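Workshop > Threads > Gripper upkeep

Posted by Igor Borkowska, 8 June 2019

1/ Gripper day at the Cosdale shop! I've been looking forward to this all week. The hand-held unit is due for a pad check and I get to do it start to finish.

2/ First job is the V-shaped pad in the jaw. I run a thumb up both sides to the notch and feel for lifting. If the mesh slides under your thumb, re-glue it before you do anything else.

3/ Frida Lykkegaard taught me to brush the mesh toward the notch, never across it. Dust comes out so much faster. I did it the wrong way for 2 years — sorry, pads.

4/ Our log says a pad lasts up to 700 grips on rough cartons before it starts to polish. Smooth parts are much kinder. I check every 200 anyway and write it down.

5/ Fingers next. Open, close, open, close, and listen. A click at the same spot every time usually means grit in the pivot. A wipe and one tiny drop of oil sorts it (tiny! oil on the mesh ruins a pad).

6/ Wires: I follow each one by hand from end to end and tug gently. Anything hanging loose gets tied back before the next run.

7/ Last step, and my favorite — tip the whole thing up under the ceiling lights and look along the pad. Worn mesh shows up as shine. Black mesh, good light, easy call. 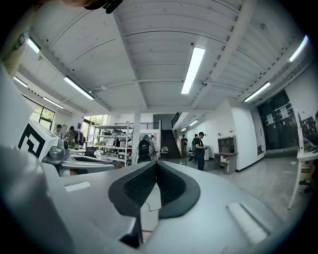

Recent threads
- Swapping a finger on the Mudau cell
- Three ways to tidy a cable run
- Wysocka feeder: first week notes
- Tredex grease, yes or no?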